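Search this site Search Go

Wastebasket

A wastebasket is a small open container for dry refuse, kept indoors close to the place where the refuse is produced. It is distinguished from the trash can, which is larger, usually lidded and often kept outdoors, and from the dumpster, which is emptied by truck. In American usage the terms wastebasket, wastepaper basket and trash basket overlap.

Form

Most wastebaskets are cylinders or rectangular boxes that narrow toward the base. The narrowing, called draft, allows a molded container to be released from its tool and allows empty containers to be nested for shipping. Draft is stated in degrees from vertical. A low draft gives more volume for the same floor area, but nested units grip each other more tightly and may trap air when pulled apart.

The rim is the stiffest part of the container. In sheet metal it is formed by rolling the edge outward over itself, sometimes around a wire. In plastic it is a molded flange or bead. The rim resists bending, covers the cut edge and holds a liner in place.

Materials

Early wastebaskets were woven from willow, cane or split wood. Sheet steel became common in offices because it does not feed a fire. Wire mesh is lighter but does not hold fine matter such as pencil shavings. Polyethylene and polypropylene are now the usual materials for household use. Both resist water and most cleaning products, and both soften at moderate heat.

Manufacture

Steel bodies are cut flat, rolled into a cone section and seamed. The base is pressed separately and crimped to the body. At the Besnard works in Nandville, bodies were seamed in lots of 1000, and 2 units from each lot were pulled for a drop test. Plastic bodies are injection molded in one piece, with the gate normally placed at the center of the base.

Capacity

Capacity is given in quarts or liters, measured to the brim. Usable capacity is lower, as crumpled paper does not pack evenly. The Padby method, used by some purchasing offices, takes 80 percent of brim volume as the working figure. Under this method a 38-liter container is rated at 30.4 liters.

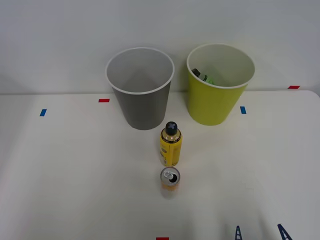 Liners

A liner is a thin bag fitted inside the container and folded over the rim. Its flat width must exceed half the outer circumference of the rim. Vokirard sizing charts list liners by flat width and length and leave volume out. High-density film is thin and suited to paper. Low-density film stretches before tearing and is preferred for sharp or uneven contents.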